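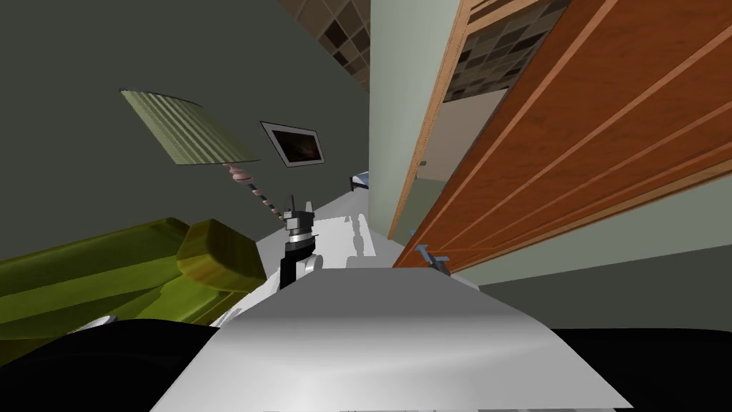 Home / Walls and Tile / Sealing and Caulking

How to Recaulk the Corner Where Tile Meets a Painted Wall

Unov Home Notes
Updated November 10, 2025

Tile and drywall move at different rates. The joint between them opens and closes a little with the seasons, and a hard filler such as grout will crack in that spot sooner or later. A crack that runs straight down the corner, with sound grout on one side and sound paint on the other, is the usual sign. The fix is to take out whatever is in the joint and put in a flexible sealant.

The job suits a beginner. Most of the time goes into removing the old material and cleaning up, and the caulking itself is done in a few minutes. Plan on an afternoon for one corner, plus drying time before you paint.

The steps cover inside corners, where a tiled wall runs into a painted one. The same method works for the top edge of a backsplash or a half-tiled wall. It does not cover shower pans or tub rims, which need a different sealant and have their own page.

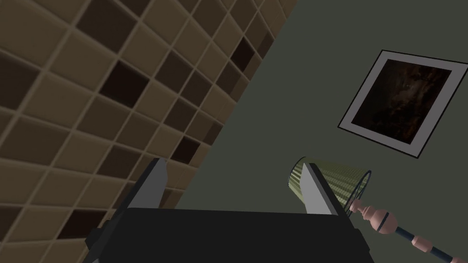 Reading time: 7 minutes

What you need

Utility knife with new blades
Plastic scraper or an old gift card
Oscillating tool with a grout blade, if the joint is filled with grout
Vacuum with a crevice tool
Rubbing alcohol and clean rags
Painter's tape
Foam backer rod, for gaps wider than a pencil line
Caulking gun with a smooth rod drive
Siliconized acrylic caulk, one tube
Paper towels and a small bucket of water
Drop cloth

Choosing the caulk

There are three kinds on the shelf that people usually consider.

Pure silicone stays flexible for a long time and handles water well. Paint will not stick to it. If you want to run your wall color right up to the tile, or if you expect to repaint at some point, leave it at the store.

Plain acrylic latex is cheap and easy to smooth. It shrinks as it dries and can pull away from glazed tile. It is fine for baseboards and trim.

Siliconized acrylic sits in between. It takes paint, cleans up with water while fresh, and holds to tile better than plain acrylic does. This is what we use for dry walls and for kitchen walls that get an occasional splash. For a bathroom wall outside the shower, look for one that is labeled for kitchen and bath use.

Sanded caulk is sold next to the grout and is made to match it in color and texture. It looks good beside a rough stone tile. It is harder to tool to a smooth line, so practice on cardboard first.

On color: match the grout if the grout lines are what your eye follows, and match the wall if the grout is pale and the wall is dark. We used Jiltine 214 on our last two corners, a warm off-white that sits well next to cream paint. White is the safe choice if you plan to paint over the bead anyway. Caulk dries a shade darker than it looks wet in many brands, so put a dab on a spare tile and leave it overnight before you commit.

Step 1. Find out what is in the joint

Press the joint with the tip of the utility knife. If the blade sinks in, you have old caulk. If it scratches and leaves powder, you have grout. Now and then you will find both, with caulk smeared over cracked grout. All of it has to come out.

While you are there, press the drywall beside the joint with your thumb. It should be firm. Soft or crumbly drywall means water has been getting in, and new caulk will only hide that. Find the leak first. Check the tiles closest to the corner too by tapping them with a knuckle. A hollow sound on one tile is common and can be left alone if the tile does not move. A tile that rocks needs to be reset before you go any further.

Step 2. Clear the area

Move furniture and anything that hangs or stands near the corner. Lay the drop cloth tight against the wall. If you will be cutting grout, close the door to the room and cover any vents. Grout dust travels.

If there is an outlet or switch close to the joint, turn off the breaker and confirm the power is off before you work near it with a blade or a wet rag.

Step 3. Remove the old material

For caulk, make two long cuts. Run the knife along the tile side first, holding it nearly flat to the tile, then along the painted side. Keep the second cut shallow so you do not slice the paper face of the drywall. Pull the strip out from the top down. Short bits that stay behind can be worked loose with the plastic scraper.

Change the blade as soon as it starts to drag. A dull blade skips, and a skip leaves a scratch across the paint.

For grout, use the oscillating tool on a low setting. Let the blade touch only the grout and keep it moving. Stop just short of the full depth and pick out the last of it by hand. If you don't own the tool, a hand grout saw does the same work slowly.

You want a clean gap with bare tile edge on one side and bare wall on the other. If the drywall paper tears, trim the loose flap, seal the raw spot with a little primer, and let it dry.

Step 4. Clean

Vacuum the gap from top to bottom, then vacuum it again. Dampen a rag with rubbing alcohol, fold it over the scraper, and run it along the tile edge. Use a light touch on the painted side, as alcohol can soften latex paint. Wait 20 minutes before moving on.

If there was mildew on the old caulk, wipe the joint with a cleaner made for it, rinse with a barely damp rag, and leave the corner open overnight with a fan on.

Step 5. Fill deep gaps

Look down the joint with a flashlight. If the gap is deeper than it is wide, push in foam backer rod until it sits a little below the surface. Pick a rod slightly fatter than the gap so that it stays where you put it. Push it in with something blunt. A screwdriver will poke holes in it.

Skip this step for narrow joints.

Step 6. Tape both sides

Run one strip of painter's tape down the tile and another down the painted wall, with the bare joint between them. Keep the spacing the same all the way down. A narrow bead looks neater than a wide one, but it must be wide enough to grip both surfaces.

Press the inner edges down firmly with a fingernail. On textured tile the tape will bridge the low spots, and a little caulk will creep under. That can be wiped off afterward with a damp paper towel.

Step 7. Cut the tube and load the gun

Cut the nozzle at an angle, close to the tip. You can always cut off more. The hole should be a bit smaller than the gap. Pierce the inner seal with a long nail or the wire on the gun. Squeeze a little out onto a paper towel until it flows without air bubbles, then release the pressure.

Step 8. Lay the bead

Start at the top. Hold the gun at a steady angle to the wall and pull it down the joint while you squeeze. Try to keep your hand moving at one speed. If you have to stop, release the rod, wipe the nozzle, and start again just inside the end of the bead.

On a full-height wall, work in two sections. Do the top half from a step stool, smooth it, then do the lower half. Caulk skins over quickly in a warm room, and a bead that has skinned will tear when you touch it.

Step 9. Smooth it

Wet a fingertip, shake off the drips, and draw it down the joint once with light pressure. Wipe your finger on a paper towel and rinse it before the next pass. Two passes are enough. If you see a low spot, add a small amount and smooth that section again.

A rubber tooling set works too, especially if you don't like the feel of caulk. The Udance kit we have came with several profiles, and the small rounded one does nearly everything.

Step 10. Pull the tape

Take the tape off while the caulk is still wet. Pull slowly, back on itself and away from the joint, and fold each strip inward as it comes down. Run a wet finger over the bead one last time to settle the edges.

Drying and painting

The surface will feel dry within a couple of hours. Check the label for paint time, which varies a good deal between products. In a cold or humid room, allow extra. Keep water off the joint until it has fully cured.

To paint, cut in with an angled brush and put the tape on the tile only. Use the same paint as the wall. Very glossy paint can crack over flexible caulk, and on a kitchen wall we would stop at satin.

Common problems

The bead cracked within a week. It was probably too thin, or the joint still had dust in it. Cut out the bad section and redo it, feathering the new caulk over the ends of the old.

The bead pulled away from the tile. Old silicone residue is the likely cause. New caulk does not stick to it. Use a silicone remover and clean again with alcohol.

There are pinholes. Air was trapped in the tube or in the joint. Press a little fresh caulk into each hole and wipe flush.

The line is wavy. Leave it until it has cured, then trim it with a fresh blade held against a metal ruler, or tape it off and lay a very thin second bead on top.

Storing the leftover tube

Push a long screw into the nozzle and wrap the tip with tape. Stored upright in a closet, an opened tube is usually good for a month or two. Write the color number on the base with a marker, along with the room you used it in.

Related pages

Patching Torn Drywall Paper
How to Reset a Single Loose Tile
Cleaning Grout Without Harsh Products
Recaulking a Tub Rim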